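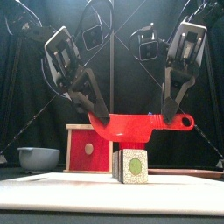
About Ponmont

Ponmont helps small companies and schools decide whether to buy a robot, what to budget for it, and when to leave the money in the bank. We don't sell robots. We don't take a cut from anyone who does. Clients pay us by the day, and a fair number of them end up buying less than they planned, or nothing.

The company was started by Matúš Procházka and Viera Machala, who had both spent years on the buying side of the table. Matúš ran purchasing for a packaging plant. Viera signed off on equipment loans. Between them they had sat through more sales demos than either cares to remember, and they had both seen the machine from the demo end up under a sheet in the corner of a shop floor.

We still go to demos. We just go with a list.

What we think about automation

We are often asked if we are "for" robots. We like them well enough. What we don't like is the price on the first page of a quote, which in our experience has very little to do with what a customer will spend. The arm is the part everyone talks about. Then come the mounts, the grippers, the cameras, the cables, the frame it all hangs from, the power drop, the guarding, the training days and the person who has to look after it when it stops at four in the afternoon.

Two arms cost more than twice what one arm costs. Suppliers will tell you otherwise. They share a frame and a controller, yes, but someone has to get them working together without one pulling against the other. Lifting a plastic pan with a gripper on the bowl and another on the handle is an easy thing to ask of a person with one free hand. Before you pay for a pair of arms to do it, we'd like to know how often you need it done, and what happens when the next pan is a different shape.

There may be a good answer. We have heard some. We just want it in writing before the purchase order goes out.

How we work

Most jobs start with a visit. We spend up to 3 days on site watching the work as it is done now, by hand, with the tools people have. We talk to the ones doing it. Managers are usually surprised by how much of the work is sorting, wiping, nudging and putting things back where they belong, and very little of that ever makes it into a request for quotes.

After that we write a plan. It covers the equipment, the floor space, the running costs and a schedule. We work out the budget over 18 months, as we find that a one-year budget hides the repairs and a five-year budget hides everything. Anything we can't put a price on gets its own page, with a note on who ought to be able to tell us.

Then we look at suppliers. We ask each of them to run the task with the client's own objects, on a table laid out the way the client's table is laid out, clutter included. A tidy table proves nothing to us. If a supplier wants to bring their own boxes and blocks, they're welcome to, once they have done it with yours. We also ask for 1000 cycles with the failures left in. Some suppliers say no to that. We put the "no" in the report.

The Ilau checklist

Our buying checklist is called Ilau, after the street where we rented our first office. It has grown over the years and parts of it are a bit fussy. Clients get the full version. A few of the questions we ask every time:

Who owns the camera recordings, and where are they kept?
What does a spare finger for the gripper cost, and how long does it take to arrive?
Does the price include the mounts and brackets, or are those "by arrangement"?
If the task changes, who sets it up again, and at what daily rate?
Can the arms be removed and sold on their own?
What is the plan for the old way of working while the new one is being put in?

That last one catches people out. Keep the hand tools. Keep the hours in the budget too, at least until the machine has been through a full busy season.

Who we are

Matúš Procházka – co-founder, site visits and supplier talks. Reads the small print out loud in meetings.

Viera Machala – co-founder, budgets and financing. If your payback figure looks too good, she will ask for the spreadsheet behind it.

Afiq Sembiring – engineering. Afiq used to build arm cells for a living and is the most hopeful person in the company, so we send him when a project looks like it might really work.

Anežka Rusnák – schools and training centers. She handles grant timelines, lab layouts and the awkward question of who maintains the equipment once the grant is spent.

Boris Bednárik – contracts and service terms.

Rind and Nostar

Rind is our short review for buyers who already have a quote in hand. Send it to us and we will mark up what is missing, usually within 2 weeks. Nostar is the longer one, for organizations planning a whole room or line from nothing. We take on only a few Nostar projects at a time, and we do turn work down when the buying decision has clearly been made already and all that's wanted is a stamp.

Talk to us

The first call is free. Have your quote nearby, and the name of the person who will be running the thing every day. If you don't have that name yet, call anyway and we'll start there.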